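Neighborhood Safety and Local News
Handout 3: Who gets quoted when crime is the story

Welcome back, everyone! Last time we read the Brernden coverage of car break-ins, and I promised we'd slow down and look at who was doing the talking (the police spokesman, mostly, and one very tired shop owner).

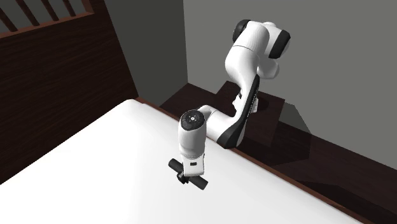

Robot arm reaching over a white mattress, computer rendering.

For next session, please read the Nuttall Street piece and mark every person quoted — neighbors, officers, clergy, whoever turns up. Then ask yourself who lives on those 22 blocks and never gets a line. Steinar Kvaran's chapter on block meetings is a lovely companion to this, a bit dry at the start, so do stick with it past page 5.

Bring your marked copy and one question you would have asked a resident.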